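Shared Workshop Build Moves to Arm-Mounted Hand

Friday, April 6, 2018

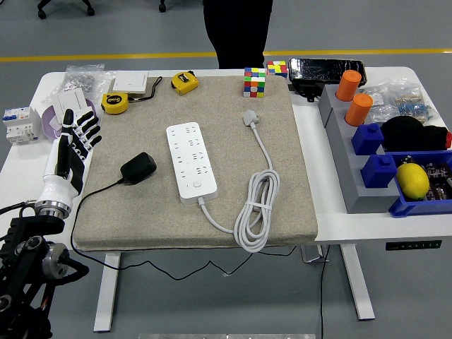
The Jonier build at the Usia shared workshop has moved from bench testing of single fingers to work with a complete hand mounted on an arm. Gerardo Tedesco and Salma Ouali, who began the project in October, are now writing grasp routines for ordinary household items. The hand is white and black with black-tipped fingers, and it joins the arm at a silver metal flange at the wrist. Items on the padded table include a white power strip with its cord coiled and tied, two yellow tape measures, a Rubik's cube and a lemon. The set was picked to mix hard and soft surfaces and to include at least one object with a trailing cable.

Cables remain the main problem. The grasp planner treats each object as a rigid body, and a cord that hangs over the table edge adds a side load the planner does not expect. Tedesco has added a slow lift of 28 millimeters at the start of each pick. If the motor current rises past a set limit during that lift, the arm lowers the object again and the routine stops.

"A tied cord is a different object from a loose one," Tedesco said. "We log them under separate names."

The control software, called Posix by the builders – a name they admit causes confusion, as it has no link to the operating system standard – runs on a secondhand desktop computer. Version 2 went into use last month. It replaces a single control loop with separate processes for the arm and the hand, so a fault in one can be cleared without restarting the other. Viola Gentile wrote the message layer between them.

Ouali's log lists 306 picks under the new version. Most of the failed ones involved thin or flat items. Wall switch panels are hard to lift when they lie face up, and the present routine drags the panel toward the palm before closing the thumb. Gentile is working on an alternative that tilts the panel by pressing on one edge.

Wear is the other open question. Settimio Monti, who handles the mechanical side, plans to open the finger joints for inspection after 800 cycles and measure the play in each one. A spare set of tendons has been cut, and replacement pins have been ordered from Fabbri, a small machine shop that also made the adapter plate for the wrist.

The padding on the tabletop will stay for now. It protects the fingertips when a pick comes in too low, but it also gives under load, and heights recorded on it do not carry over to a bare table. Monti wants a second calibration on a hard surface before any results are compared with those of other builds.

Source files for the message layer are available to workshop members on the Usia server. Nadiia Ivanyshyn is taking requests for access.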